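Fil : choisir une structure de stockage quand les objets arrivent dans un ordre et repartent dans un autre. Notes prises en préparant la refonte du module d'entrepôt d'Itar. Version longue plus tard, si j'ai le temps.

1/ Le contexte. Itar gère des emplacements à accès unique : on dépose par un bout, on reprend par le même bout. Dernier entré, premier sorti. Le logiciel en place (Widuteck, branche maintenue depuis juillet) les modélise comme des tableaux à accès libre. D'où les ennuis.

2/ Une pile n'autorise que deux opérations utiles : empiler, dépiler. Lire un élément du milieu suppose de retirer tout ce qui est au-dessus, donc de lui trouver une place ailleurs. Le coût réel est dans cette place.

3/ Le modèle papier est classique : n tiges, des pièces percées, un seul déplacement à la fois.
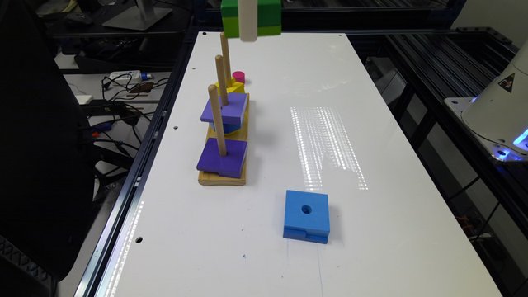
Trois tiges, des pièces carrées enfilées. L'accès se fait par le haut.

4/ À ne pas confondre avec les tours de Hanoï. Hanoï impose un ordre de taille, l'entrepôt non. La contrainte porte ici sur la date de sortie : si un bac qui part tôt se trouve sous un bac qui part tard, il y a blocage. On compte les blocages et on cherche à les minimiser.

5/ Dans la littérature, chercher « block relocation problem » (BRP), surtout côté terminaux à conteneurs. La version générale est NP-difficile. Inutile donc d'espérer l'optimum en ligne sur une instance de taille industrielle.

6/ Taille chez Itar : 50 piles, environ 400 bacs en régime normal. Une borne inférieure simple : le nombre de bacs bloquants. Chacun devra bouger au moins une fois. Elle se calcule en un parcours par pile, en gardant le minimum courant des dates depuis le bas.

7/ Heuristique de départ, sans originalité. Pour chaque bac bloquant au-dessus de la cible, choisir parmi les piles non pleines celle dont la prochaine sortie est la plus proche tout en restant postérieure à celle du bac. À défaut, prendre la pile dont la prochaine sortie est la plus tardive.

8/ Une pile vide compte comme ayant une prochaine sortie infinie. Widuteck lui affecte zéro. Conséquence : elle n'est jamais choisie tant qu'il reste autre chose. Le bogue est dans le comparateur, une ligne à changer, et il explique à lui seul une bonne part des déplacements inutiles.

9/ Deuxième point, la hauteur. On a tendance à remplir uniformément. C'est mauvais. Il faut conserver du vide concentré : deux piles presque vides servent mieux que dix piles auxquelles il manque un bac, à volume libre comparable.

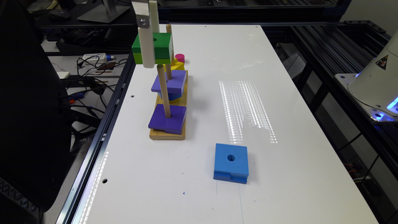 Retirer la pièce du bas oblige à déplacer d'abord celle du dessus.

10/ Troisième point, les dates. Elles changent. Un ordre de sortie recalculé toutes les heures invalide le plan précédent. J'ai donc abandonné la planification complète au profit d'un horizon glissant : on résout les 200 prochaines sorties, on exécute le début, on recommence.

11/ Pour l'égalité des dates (fréquente, les camions chargent par lots), traiter le lot comme un ensemble non ordonné. L'ordre interne est libre, autant prendre celui qui dégage le moins. Widuteck départage par identifiant. Aucun intérêt.

12/ Structure de données. Un tableau par pile, un tas binaire sur les prochaines sorties, un index bac -> (pile, niveau). Ne pas stocker le niveau depuis le haut : il faudrait le réécrire à chaque dépôt. Depuis le bas, il reste valable tant que le bac ne bouge pas.

13/ Tests. Le jeu Wandness suffit pour la non-régression, mais ses instances sont trop remplies pour être représentatives. Le générateur Sveinbjörnsson permet de régler le taux de remplissage et la dispersion des dates. J'utilise les deux, avec les graines fixées dans le dépôt.

14/ Question reçue plusieurs fois : pourquoi ne pas réorganiser la nuit ? On le fait déjà (« pre-marshalling »). Mais chaque mouvement nocturne consomme du temps machine, et un bac rangé pour une date qui sera modifiée au matin a été déplacé pour rien. Je limite à 2 mouvements par bac et par nuit.

15/ Ce que je n'ai pas traité : les bacs de hauteurs différentes, les piles interdites à certaines références, la distance parcourue entre deux piles. Cette dernière modifie la fonction de coût et probablement le classement des heuristiques.

16/ Correction du 8/ : la valeur zéro vient du constructeur. Le comparateur est correct. La ligne à changer est donc dans l'initialisation de la pile, et il faut aussi reprendre la méthode de vidage, qui remet la même valeur.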